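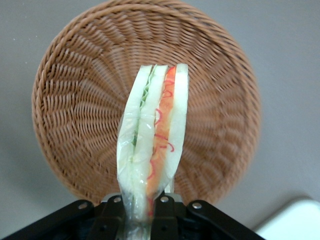 Wrist cam, sandwich over the basket.

Thread: Wrapped food into basket, how many demos before you change the setup?

masport_rig
Posted Tuesday, 9:14 am

We're collecting teleop demos for a pick and place policy. The task is to pick up a wrapped sandwich, carry it to a round wicker basket, set it down and let go. One arm, two cameras, one on the wrist and one fixed overhead. We have 1,000 episodes so far and the plan says 2,000.

My question is about the second half. All 1,000 were done on the same gray tabletop with the same basket. Start poses are varied, basket position is varied inside a 40 cm square, and the lights stay the same. Do I finish the set as planned or stop now and change things?

Current policy (trained on the first 1,000) does fine on the basket it knows. With a different basket it tends to let go too early, while the sandwich is still above the rim.

tilde_k
Posted Tuesday, 9:40 am

Stop now. You already have your answer with the early release. Another 1,000 of the same will give you a very good policy for one basket.

Get five or six containers from a thrift store, different depths and colors, and do 60 episodes on each. Retrain and look again before you plan anything bigger.

Prorholm
Posted Tuesday, 10:02 am

I'd look at the wrist view first. With the sandwich held upright like that it covers a good part of the middle of the basket. The weave fills most of what's left, and you only get table around the edges. So the wrist camera has very little to tell it how high it is. My guess is it learned "this much tan means release." A new basket in a different color or size breaks that.

More containers will help, but so will having the overhead camera do more of the work. What's your dropout on the wrist view?

masport_rig
Posted Tuesday, 10:11 am

No dropout. Both views go in every time.

Prorholm
Posted Tuesday, 10:15 am

Try it. It costs you a training run and no new data.

Wolfram Sauerland
Posted Tuesday, 11:30 am

I disagree with stopping. We stopped a set halfway on a similar task and ended up with two half sets that didn't match. The operators had changed, the grip height had drifted, and the second half released from lower down than the first. The mixed policy was worse than either one alone.

If you change the containers, keep the same operators and write down the release height you want. Put it in the instructions where they can read it during the session.

tilde_k
Posted Tuesday, 11:52 am

That's an argument for better instructions. It isn't an argument for another 1,000 episodes on one basket.

Wolfram Sauerland
Posted Tuesday, 12:05 pm

It's an argument for not changing three things at once. He has a plan and people trained to do it. I would go to 2,000 with half of the remainder on new containers and the other half as is, mixed within each session. Then you can compare.

skotness
Posted Tuesday, 1:20 pm

Different question. Are you always gripping it by the narrow end? In your picture the fingers have it at the bottom where the film bunches up. We had trouble with clear film. Reflections on the crinkled part moved all over the place from one frame to the next, and our grasp predictor kept aiming at the shiny spots.

Also what happens on release from that pose? A sandwich standing on end doesn't stay standing.

masport_rig
Posted Tuesday, 1:47 pm

Not always. I left the grasp up to the operators, so there are end grasps and side grasps. Looking at the logs just now, one operator does nearly all end grasps and the other mostly goes for the side. I hadn't checked that.

From the end grasp they're supposed to tilt it and lay it down before opening. Some do, some open early and let it fall over. I've been marking both as success if it ends up in the basket.

tilde_k
Posted Tuesday, 1:55 pm

Well, there's your early release.

Prorholm
Posted Tuesday, 2:03 pm

Part of it, probably. It doesn't explain why the known basket works. But yes, I'd relabel before collecting anything. Add a field for "placed" or "dropped" and train on the placed ones only.

Wolfram Sauerland
Posted Tuesday, 2:30 pm

Agree with relabeling. I'd keep the drops on disk and leave them out of training.

Sampaio
Posted Tuesday, 4:18 pm

Is that a real sandwich or a prop? If it's real, how long does one last? We tried real bread and it was squashed flat at the grip point long before the end of a session. After that every grasp looked different from the early ones.

masport_rig
Posted Tuesday, 4:36 pm

I swap them when the shape goes. No fixed number, the operators decide. I suppose that should be in the instructions too.

Plan for now: relabel the 1,000, retrain on placed only with dropout on the wrist view, then 60 episodes each on four new containers with both operators. I'll post the release heights when I have them.

skotness
Posted Tuesday, 4:50 pm

Run dropout and relabeling separately if you have the compute. Otherwise you won't know which one fixed it.

masport_rig
Posted Tuesday, 5:02 pm

Fair. Relabeling goes first.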